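Ellstead Tape Transfers – README

Contents
A catalog of 194 blues and string band recordings moved from open reel to digital files. Most were made at house concerts. The reels came from Zbigniew Kaczmarczyk, who ran the machine at nearly all of them. Aurelia Pană did the transfers and wrote the notes.

Files
reels.csv – one row per reel, with box label, tape speed and condition
songs.csv – one row per song, keyed to reel number
notes/ – plain text, one file per reel
audio/ – 24-bit WAV, no noise reduction

Columns in songs.csv
title – as announced by the player, or from the box if there was no announcement
tuning – open D, open G, standard or blank
slide – y, n or blank
take – 1 unless the song was played again the same night

Known problems
Reel 22 runs sharp by around 2 percent. The file has been left at the speed it plays. Reel 26 has a dropout in the left channel during the second song. The Baran and Forkard reels share box labels, so dates on those are guesses. Anything marked "November" with no year should be treated the same way.
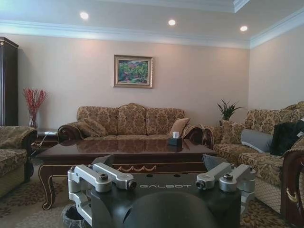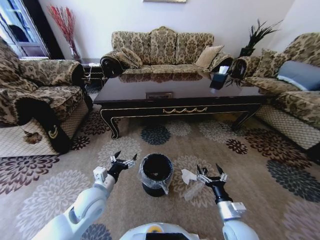
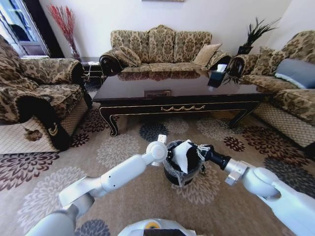

Titles have not been matched to commercial releases. Several songs go by more than one name, and the alt_title column is only filled in where the player used both. Corrections to tunings are welcome – send the reel number and a time in the file.

Changes
Friday, February 19, 2021: added the Plotel reels, fixed take numbers on reel 22.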